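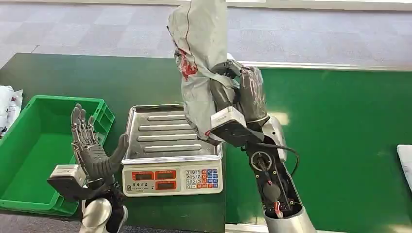 Kitchen Basics, Handout 11: Custards and Other Things That Curdle

Read this before the practical. Murray Katene will ask, and he can tell.

Weighing

All quantities are in grams. If you own a cup measure with a cartoon cow on it, leave it at home. Put the bowl on the scale, press tare, then add the sugar. Last term one group skipped the tare and produced a crème caramel sweetened with the weight of a mixing bowl, at least on paper. Their score sheet is still up in the Tarville kitchen.

Base recipe, per pair
Whole milk, 500 g
Egg yolks, 100 g
Sugar, 90 g
Vanilla, to taste (yours, within reason)
Salt, a pinch

Method

Warm the milk until it steams. Whisk yolks and sugar until pale. Pour the milk in slowly, whisking the whole time – this is the step where people check their phones. Return to a low heat and stir until it coats the back of a spoon. Strain it even if it looks perfect. It doesn't.

Stirred custard thickens in the low 80s Celsius and scrambles soon after. Use the thermometer. Aba Acheampong goes by smell, and when you have made as many custards as she has you may do the same.
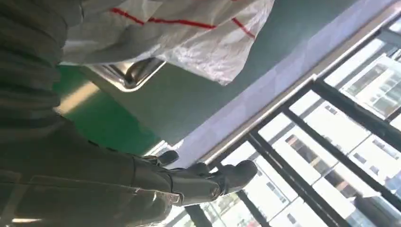 White plastic bag with thin red stripes.

Rescue

Slightly grainy: off the heat, into a cold bowl, blend for 10 seconds, strain again. Properly scrambled: call it breakfast and start over.

Storage

Cover the surface directly, chill promptly, and use within 2 days. Label with your name and the time you made it. "Mine" is not a name.

For next time

Read the Travell chapter on starches and bring a clean apron. The June group should also bring the signed allergy form, which I have now requested from everyone, some of you in writing.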